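Eltutwood, Gästehaus Vustden
Protokoll der Besprechung zur Ausstattung, 30. August 2026
Anwesend: Lâm Hồ (Leitung), Shiela Bautista (Protokoll), Empfang, Hauswirtschaft, Buchhaltung bis TOP 3
Beginn: pünktlich, wenn man die Küchenuhr gelten lässt

TOP 1 Protokoll der letzten Sitzung
Genehmigt. Die Hauswirtschaft bittet um Aufnahme der Korrektur, dass sie die Duftkerzen nicht »abgelehnt«, sondern »entfernt« hat.

TOP 2 Blumen für den Tisch am Empfang
Der Punkt wird zum dritten Mal behandelt. Frischblumen haben im Vorjahr 2.000 Euro gekostet, die Buchhaltung liest den Betrag zweimal vor, beim zweiten Mal langsamer. Das Angebot der Firma Momix für Kunstblumen liegt bei 38 Euro je Strauß. Der Empfang gibt zu bedenken, dass Gäste gern an Blumen riechen. Lâm erwidert, davon halte sie niemand ab. 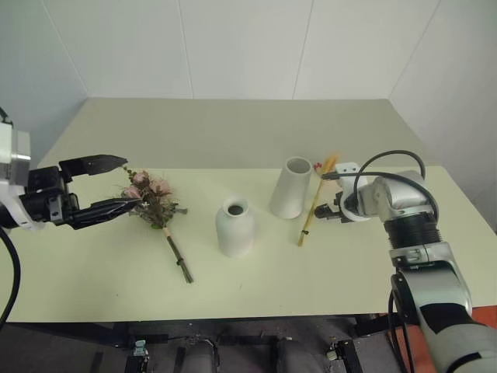 Die Gefäßfrage nahm den größten Teil der Sitzung ein. Der Empfang bevorzugt etwas Hohes, damit man die Blumen schon von der Tür aus sieht, die Hauswirtschaft etwas Niedriges, das beim Wischen stehen bleibt. Zur Wahl stehen die kleine bauchige Vase mit dem engen Hals und das höhere weiße Gefäß dahinter, das oben deutlich weiter ist. Für das hohe spricht, dass jeder Strauß hineinpasst, dagegen, dass jeder Strauß darin umfällt. Die blassrosa Rosen sind unstrittig. Strittig ist die dunkle Schnur unten an den Stielen: Shiela möchte sie abnehmen, die Hauswirtschaft möchte sie dranlassen und sagt voraus, dass man andernfalls jeden Stiel einzeln wieder einfangen muss. Das helle Band weiter oben bleibt auf jeden Fall. Abstimmung: Mehrheit für die kleine Vase, eine Enthaltung, ein Seufzer.

Die Rosetten aus Filz, die noch vom Sommerfest im Schrank liegen, werden nicht verwendet. Der Antrag, sie feierlich zu entsorgen, wird auf formlos abgeändert und angenommen.

TOP 3 Stift am Empfang
Im August sind wieder mehrere Kugelschreiber mit den Gästen abgereist. Eine Kette wird diskutiert und als bankfilialenhaft verworfen. Neuer Versuch: ein einzelner goldfarbener Stift in einem weißen Zylinder neben den Blumen, so auffällig, dass das Einstecken peinlich wird. Die Buchhaltung hält das für eine optimistische Sicht auf unsere Gäste und verlässt die Sitzung planmäßig.
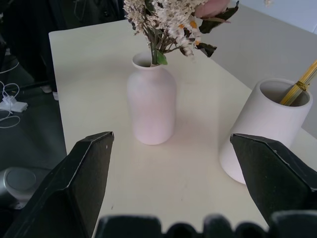 Wer staubt die Kunstblumen ab, und wie oft?
Die Hauswirtschaft übernimmt das alle zwei Wochen mit dem weichen Pinsel, in der Hochsaison wöchentlich. Die Blüten werden nicht nass abgewischt.

TOP 4 Tischläufer
Der Läufer der Firma Khumalo ist 130 cm lang bestellt und 93 cm lang geliefert worden. Lâm hat angerufen und erfahren, es handle sich um einen Läufer »mit Charakter«. Er geht zurück. Bis auf Weiteres bleibt der Tisch ohne Läufer, was der Hauswirtschaft auffallend wenig ausmacht.

TOP 5 Verschiedenes
Der Empfang wünscht sich eine zweite Garnitur Blumen für den Winter, ohne Gänseblümchen. Vertagt.
Das Gästebuch ist voll. Shiela kauft ein neues, liniert, damit die Einträge nicht mehr bergab laufen.
Die Schublade am Empfang klemmt weiterhin. Bekannter Trick: links anheben, dann ziehen. Wird in die Einarbeitungsmappe aufgenommen.

Aufgaben
Lâm: Rücksendung Läufer, Bestellung bei Momix
Shiela: Gästebuch, Ersatzminen in Schwarz
Hauswirtschaft: Pinsel, Filzrosetten
Empfang: den Stift im Auge behalten

Nächste Sitzung nach Eintreffen der Lieferung.

Für das Protokoll: Shiela Bautista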